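Soaking, wiping, repeat

Quick one tonight, the rice is on and I have maybe twenty minutes. July is when I do the plastic. All of it. Every tub, cup, lid and see-through thing that lives in the cupboard next to the stove and has gone a bit sad over the year. Started at 6 this morning before the heat got in and I'm still at it, on and off.

Final count, and yes I counted, because I count every year and Wendy Sugden always asks: 53 pieces. More than last summer. How? I bought two. Two! The rest must be breeding in there.

Lids without bottoms go in a bag. Bottoms without lids get a second chance as drawer bins or paint water cups. Anything that smells of curry after a wash gets one more go and then it's out.

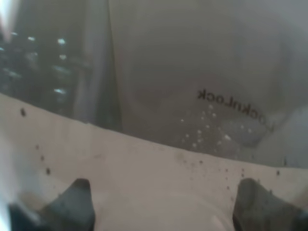 The cloudy stuff is what takes the time. I had an old LocknLock storage tub I was sure was done for, it had that gray film you can barely see through, and I gave it a long sit in warm water and vinegar and it came back maybe halfway. Good enough for onions. Same with the pale things, they show everything. Little dark specks on an off-white curve, a gray smudge near the middle, and you can walk past that for months and then one morning the light hits and it's all you can see. Baking soda paste, soft cloth, small circles. Don't use the green scrubby side, I did that to a Nolon pitcher once and it's been scratched up ever since.

What I use, since somebody will ask:

Plain dish soap, the cheap one. Vinegar. Baking soda. An old toothbrush for the groove under the rim where the gunk hides. Cotton swabs for the really stupid corners. I tried the Dristitz tablets Sibel Baysal swears by and they were fine, but they made the whole kitchen smell like a swimming pool and I had a headache by lunch. Back to vinegar.

Water first, then soap, and not much soap. I always put in too much and then spend forever rinsing. A couple of drops and a swish does it. If there's still a line of bubbles clinging to the side when you think you're finished, pour it out and go again with clean water. Tinted cups are the worst for this, I can never tell if the water's clear or if it's just the color of the cup. Teal especially. So I work on the white table now and look straight down into them, helps a lot.
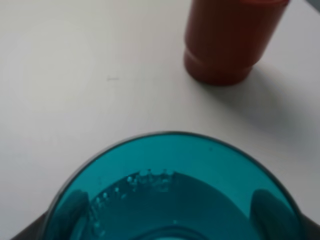

Drying, or where it all goes wrong

I have one rack. One. It's a Brumedetti thing that folds flat and holds about half of what I need, so everything else ends up upside down on dish towels all over teh counter and nobody is allowed to cook. Leave a gap under the edge or the water just sits in there and you get that stale smell. I prop mine on chopsticks. Looks ridiculous, works.

Don't stack them damp. I know. I do it too, every time, and then I'm prying cups apart in August with a butter knife.

Still to do: the lunch boxes, the measuring jugs, the big cake carrier which I've been ignoring since it doesnt fit in the sink. Might do that one in the bathtub.

OK rice is done, I can smell it catching. More tomorrow if I find the rest of the lids.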